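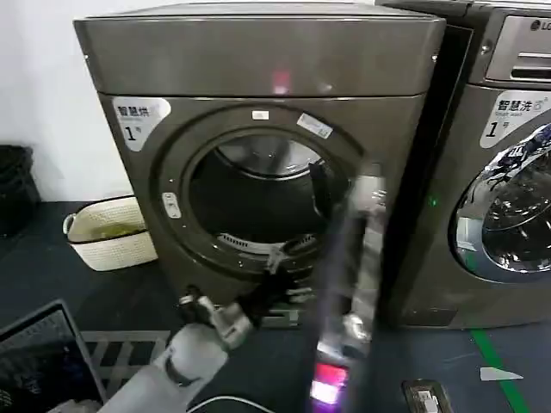 How long should a laundry basket last if it gets carried to the machines every week?

Three years is a fair minimum for a rigid plastic one; mine usually fail at the handle first.

The Kandlow is a slotted gray plastic basket, bought in September for $20 and used since then in the shared laundry at Mandport. I compared it with the Yeoman, a closed-wall tub at nearly the same price.

Rigidity is good. Lifted by one side with a full load of damp cotton, the rim flexes slightly and returns to shape. The Yeoman bows more and has kept a slight set along one long edge.

The slots are narrow, so socks stay in, and they run far enough down the walls that the lower layers get some air. Molding quality is average.
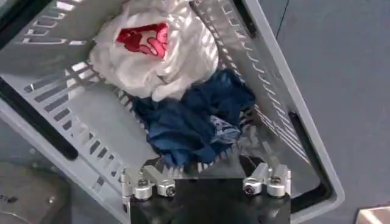 With only a couple of garments inside, the basket is light enough to push along the floor with a foot, and it does not tip. Fully loaded it needs two hands. I weighed mine empty before first use and again last week – no change, so the plastic is not taking up water.

Cleaning is the weak point. Lint collects in the slots and has to be brushed out dry; rinsing packs it into the corners. Allow 7 minutes for the whole basket.

Recommended for carrying and short-term sorting. For storing delicates I would still use the Yeoman with a liner.

Algirdas Laur, 18/05/2018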